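The Transformer at Skorkent

Aug 2, 2019

The transformer weighed 219 tons and had been sitting on the quay at Stetport since June. My job was to get it to the substation at Taltberg. I had worked for Hrytsenko for a long time by then, and I had moved heavier things, but not up that road.

The permit gave us three nights. We could move between eleven and five, at walking speed, with the police in front and the power company's line crew behind. By day we had to be parked somewhere a truck that size could be parked, and between Stetport and Taltberg there were two such places. One was a gravel pit. The other was the old sugar works outside Skorkent.

The first night was easy. We had a 20-axle trailer with a tractor pulling and another pushing, and the road out of the port was flat. The steersman walked beside the back axles with his control box on a strap around his neck. He had been doing it longer than I had been driving a car. He didn't like the radio and kept it turned down, so if I wanted to tell him something I had to walk back and say it. People came out in their bathrobes to watch us go by. A boy asked me what was in the box and I told him it was a transformer, and I could see he was thinking of the other kind.

We made the gravel pit at four. I slept in the pilot car until the sun got in.

On the second night it rained. The crew had to lift eleven phone lines and take down a traffic light, and at the traffic light the man with the right wrench was in the wrong truck. We lost forty minutes. By the time we came down the hill into Skorkent it was after three, and the bridge was still ahead of us.

I had a letter about the bridge. It was from the county engineer, and it said the bridge could take us if we kept to the center line, did not brake, and had nothing else on the deck. I had read it so many times the folds were wearing through. What I did not have was the engineer, who was supposed to be standing at the near end with his instruments. There was a woman there instead, in a yellow raincoat, with a flashlight.

"He's retired," she said. "As of the first. I'm the engineer."

I showed her the letter. She read it under the flashlight and gave it back.

"This was for 20 axles," she said.

"That's what we have."

She walked down the length of the trailer in the rain. I could see the flashlight stop at each wheel. When she came back she was wet to the knees.

"You have a flat on the fourteenth line," she said. "Left side, inner."

I went and looked, and she was right. The steersman came and looked too. He put his hand on the tire and said it had been fine at the traffic light. We all stood there for a minute. One flat didn't matter on the road. The trailer would spread the load and you could go all night on it. But the letter said what it said, and she was new, and she was not going to let a trailer onto her bridge in a condition that wasn't in the letter.

"How long to change it?" she asked.

The steersman told her an hour and ten. It was twenty past three. The bridge would take us fifteen minutes, and it was another half hour to the sugar works, and at five the road opened to the milk trucks.

"Then you're late by a little," she said.

"Then we're parked on the main street of Skorkent until eleven tonight," I said.

She thought about it. She said there was a room at the county garage, on our side of the river, where the old engineer had kept his figures. If he had worked out the load with one wheel missing she would sign for it. If he hadn't, we could start changing the tire. I told the steersman to start changing it anyway, and I went with her. 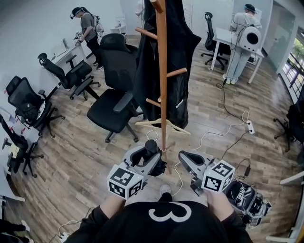

The engineer's files on the bridge went back further than the road did. They were in cardboard boxes along the back wall, and the labels were by river and not by road, so it took us a while to learn that the Skorkent bridge was under the name of a creek. I hung my jacket on the coat rack by the door, a tall wooden one with an orange-brown pole and pegs sticking out at an angle all the way up, and for no good reason I picked the highest peg I could reach. She kept her raincoat on. It dripped on the boxes and she kept wiping them with her sleeve, which was also wet.

We found the folder at ten to four. The old man's handwriting was small and upright and he had numbered every page. He had figured the bridge for our load, then for our load in a crosswind, then for our load with the river up. On page 29 he had figured it for the loss of one wheel, and on page thirty for the loss of two on the same side. Next to the last one he had written "no," and underlined it. Next to the one wheel he had written "yes, slowly."

She read page 29 twice. Then she took a pencil and did it again herself on the back of my letter, from the beginning, while I stood there. I wanted to tell her the time. I had enough sense not to.

"It's a small number," she said. "What's left over, I mean. He was comfortable with it."

"Are you?"

She didn't answer. She put the folder under her raincoat and we went back out to the truck.

They had the wheel off by then. The steersman was sitting on an upturned crate with the new one leaning against his knee. I told him to leave it. He looked at her, not at me, and she nodded, and he got up and put the strap of the box back around his neck.

We went onto the bridge at eight past four. She walked in front, on the center line, backward most of the way, with the flashlight held down at her side. I walked next to the front tractor with my hand on the door. I have been asked what it's like, and mostly you listen. The trailer makes a lot of noise on asphalt and much less on a bridge. There was a steel joint halfway across and each line of axles went over it with the same double knock. The steersman walked with his head tilted. When the fourteenth line came up to the joint there was a knock and then a shorter one, and then the fifteenth went over like the others.

The rear tractor came off the far end at four twenty-six. It had taken eighteen minutes and not fifteen.

She asked me for the letter. I had forgotten her arithmetic was on the back of it. She signed underneath, put the time, and told me she would need a copy for the folder. I said I would send one from the office.

We got into the sugar works at four minutes to five. The first milk truck went by as the police were closing the gate, and the driver leaned on his horn, though we weren't in his way. The steersman changed the wheel before he went to bed. I told him it could wait and he said he knew that.

It was when I was looking for my keys that I found I had no jacket. They were in the pocket, up on the high peg, on the other side of the river. I got a ride back with the line crew in the afternoon. The garage was open and there were two men in it eating lunch, and they let me in without asking what I wanted. The folder was back in its box. She had changed the label. It said Skorkent now, with the name of the creek in parentheses.

The third night was dry and we had no trouble. We reached Taltberg at half past two, ahead of the plan, and the gate of the substation was locked. The man with the key had been told four o'clock. The steersman turned off his box and sat down on the step of the tractor, and I went to find a phone number.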